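The Last Laundromat in Urkville

Almost 200 people used to come through on a bad week. Flooded basements, broken boilers, the whole east side with no hot water. Dwynwen Probert kept the place open till midnight then. Now it shuts at eight and the change machine has a towel over it.

Why care? Because a laundromat is where a town sits down. Forty minutes with nothing to do. People talk. Tshepo Joubert found his apartment off the corkboard, then a couch, then his bass player. Two marriages, by Probert's reckoning, and a fistfight over a duvet.

The rent is the problem. Always the rent. The building changed hands in December and the new lease is up 17 percent, water not included. Probert has the letter folded in her apron. She reads out bits of it, skips the polite parts.

Customers are going too. New apartments on the hill come with machines in the closet, and the older blocks are catching up. Jamshid Ghorbani got his own last spring. Loves it. Still drops by for the gossip, still brings a bag of pistachios, which Probert says does not pay the gas bill.

She has tried things. Wash and fold. A coffee urn. A book swap that turned into 200 copies of the same diet book, more or less. The wash and fold stuck, mostly restaurants, aprons and tablecloths, dull steady work. Nima Kiani does the mornings and irons like a demon. Pejman Amini drives the van when teh van drives.

Will it last? Probert shrugs. She signed for one more year, in pencil first, then pen. After that she might go in with her sister on a dry cleaners in Shojaei, or she might not. "Ask me when the dryers are paid off."

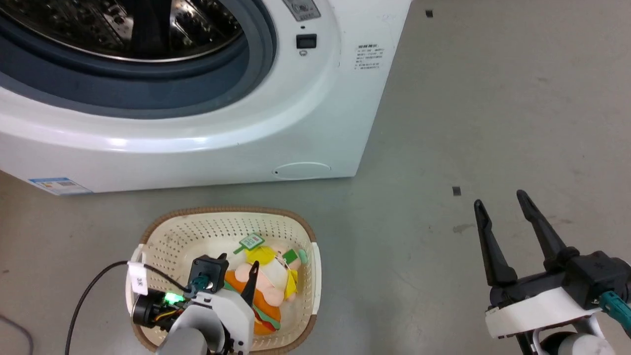
Buying One for Home Anyway?

Measure the doorway first, then the closet. Leave room behind for the hoses. Find the filter before you need it, and keep a shallow tray and an old towel near by. Check pockets. Coins, mostly.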